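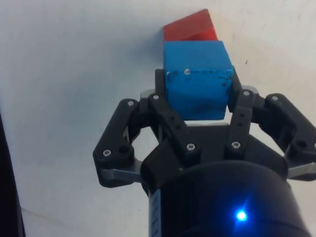 4. Setting up the water softener

The Verbruggen brochure says the unit "sets itself." It doesn't. The factory hardness setting is a guess, and in Kelville it was a bad one. Test your water first.

4.1 Turn the bypass valve to BYPASS and unplug the unit.

4.2 Fill a clean glass from the cold kitchen tap and dip a test strip. Ignore the free strips in the box. Ours read low next to a lab result of 215 ppm.

4.3 Pour in salt pellets until they sit 8 inches below the rim. The brochure says to fill it to the top. I would ignore that too, as a full tank tends to form a crust.
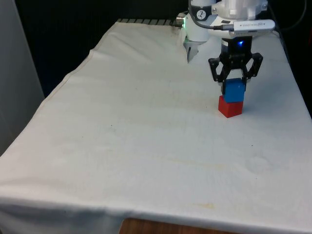 4.4 Plug the unit in, set the clock, then enter your hardness. The screen wants grains per gallon, so divide ppm by 17.1 and round up. Do not use the "Eco" preset. I have yet to see proof that it saves any salt.

4.5 Open the bypass valve slowly, halfway at first, and wait for the hissing to stop.

CAUTION: Keep your hands out of the brine tank while the unit is running a cycle.

4.6 Hold REGEN for eight seconds. The first cycle is supposed to take 90 minutes - allow two hours, and don't run hot water until it ends.

Note: If error 333 comes up, the manual tells you to call for service. Try unplugging the unit for a minute before you pay anyone.

4.7 Test again after a week. If the number hasn't moved, check the bypass valve before you believe any talk of "resin settling in."
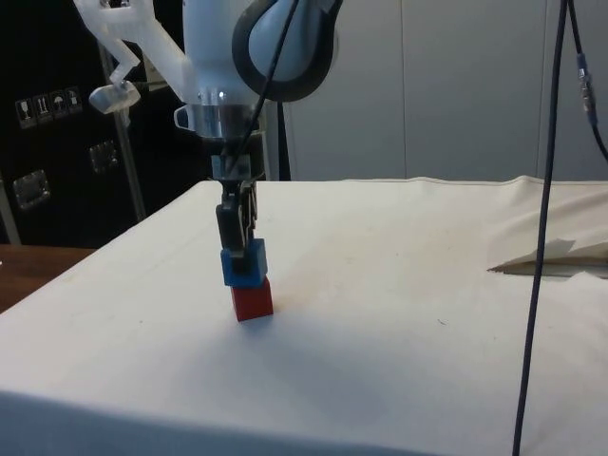 Borghild Granström writes that halfway was too fast on her older pipes and stirred up a lot of rust. She opens the valve a quarter turn and runs the outdoor tap until it clears. Fair enough, though I'd want to see it done on a second house before changing step 4.5.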